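"The buttons are always the first thing"

Halima Bashir opens her shop on Verbeke Street at ten, but when I come at half past eight she is already at the big table in the back, cutting threads. Second-hand clothes have been her work for seven years. Before that she was a bookkeeper, and she tells me she does not miss it.

The shop is called Presa and it is small. In the front room there are 300 pieces, never more. "If I put more, people stop looking," she says. "They push the hangers left and right and they go home with nothing. So when I am full, I do not buy. Even if it is a beautiful coat, I say please come again in February."

I ask her how she decides what to take. She says that the buttons are always the first thing. A missing button is not a problem, but cheap new buttons on an old shirt tell her that somebody has repaired it in a hurry, and then she looks at the seams more carefully. After the buttons she turns the piece inside out and holds the underarms to the window.

"Many people are shy when they bring me a bag," she says. "They washed everything two times, with so much perfume. I prefer no perfume. I need to smell the fabric."
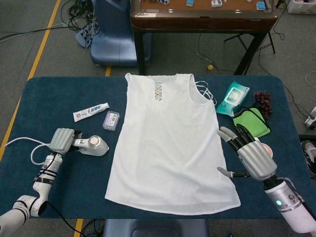 A white sleeveless blouse with a trim of three silver rings at the neck.

Summer tops are the most difficult to price, in her opinion. The customers compare them with what they can find new in the big stores, and they do not want to pay for good sewing if there is so little fabric. Winter coats are easier. She sold a long wool coat by Clasik in one morning, to a student who came back later with her mother to buy another.

Her partner in the business, Lena Jabłońska, takes care of the alterations and lives in Usadgate, four stops away by tram. They met at an evening course for pattern cutting. "Lena was much better than me," says Halima. "I was good with the receipts."

Do they ever disagree? She laughs. "About shoes, every week. Lena wants to sell shoes. I say a shoe has already the shape of another person. A dress, you can change it. With a shoe, what can you do?"

For now there are no shoes at Presa. There is one shelf of belts, which Halima calls a compromise, and a box of loose buttons near the door, from which the children of the customers may choose one for free.

At ten o'clock she turns the sign on the door and goes to find her glasses.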